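Can a machine tidy up yet?

November 2, 2022

Ask people which job they would hand over to a robot and most of them say the same thing: picking up. Cleaning the oven comes once in a while, but toys, cups and bits of packaging need putting back on a shelf every day of the year. It is dull work and it takes no training, so it ought to be easy to pass on.

It has proved hard. A factory arm does one movement in one spot, with the parts always facing the same way. A bedroom has cables on the floor, a shelf with a cup next to a drum, and a heap of small things that were somewhere else yesterday.
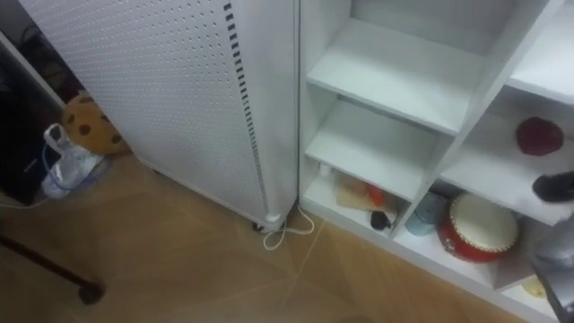 Ferbridge, which has been working on household robots for longer than most, keeps a log of every grasp its machines attempt. The last round ran to 2,844 attempts on everyday objects. In 293 of them the object was dropped or never picked up at all. That would be a good score in a research paper. In a home it would mean something on the floor most mornings.

Round things cause a good share of the trouble. Fruit rolls when it is nudged, and squeezing harder bruises it. Cluso, a smaller firm that makes hands and nothing else, has gone for softer fingertips and a slower close.
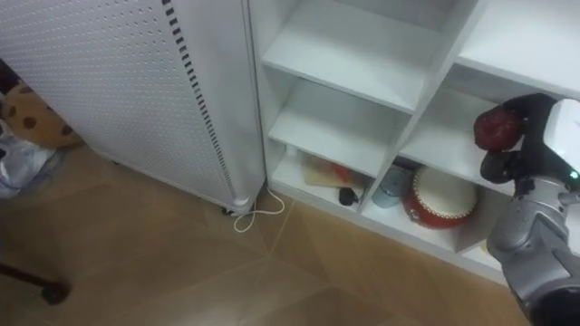

Speed is the other complaint. A person clears a low shelf in a minute or so without thinking about it. The machines stop, look, reach, stop again. Yáñez, which sells shelf-stocking equipment to small shops, says its customers will put up with slow work at night when the doors are shut, and not otherwise.

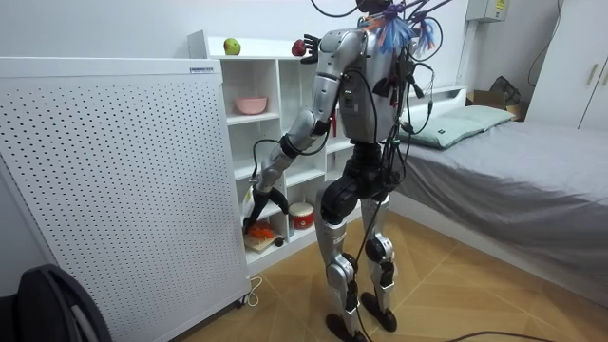
Then there is reach. Legs let a robot bend to a bottom shelf and stretch to a top one, but they add cost and they add ways to fall over. Lultico has stayed with wheels and hopes to start home trials in December, with a monthly fee still to be settled. For now its machine will put things away only where the owner has shown it, one shelf at a time.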